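A visit to the Durkex open day at Matcombe

We very nearly didn't go, what with the rain and the car park at Matcombe being shut, but I'm so glad we did! The Durkex people had laid on tea in the corridor and 20 of us were taken round together, a nice mixed bunch, some from Grarum down the road and a few who had simply seen the poster, as I had.

The part I'd been looking forward to was the hand-held gripper work (you wear the gripper on your own hand and do the job yourself, and the robot learns from the recordings later on). What I hadn't expected was to hear so much about what goes wrong. They were very open about it. Back in July they had made 1775 recordings of one job, and 854 of them had to be thrown away. The cause was a slow one: the gripping material on the fingers had begun to lift, and things were slipping a little before they should have.
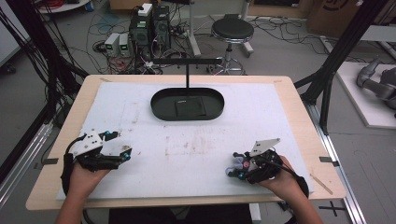
What I found rather touching was how long it took them to believe it. They blamed the software first, then the cables, then each other (their words, said with a laugh), and a good fortnight went by before somebody ran a thumb over the pads. Now the pads are looked at before every session and there's a sheet to sign. The same goes for the wrist straps, after one worked loose and a gripper came down on a toe. No lasting harm, I'm pleased to say, but shoes with proper toes are the rule these days.

I asked whether a robot arm would have noticed the slipping for itself. Apparently not, or not yet, although Seppälä, the make they are trying next, has some sort of sensor for it. A replacement set of pads lasts 675 grasps on their reckoning, and I did wonder how anyone keeps track. 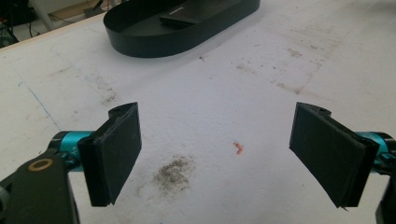

A reader from Grarum has written in to say that their own workshop had just the same trouble with lifting pads, and that changing them by the calendar was no help at all, as a busy week wore them out well before the date came round. They now change them at the first raised corner and keep spares in a drawer by the door.

The tour ended back at the tea urn, and I stayed until they started stacking the chairs.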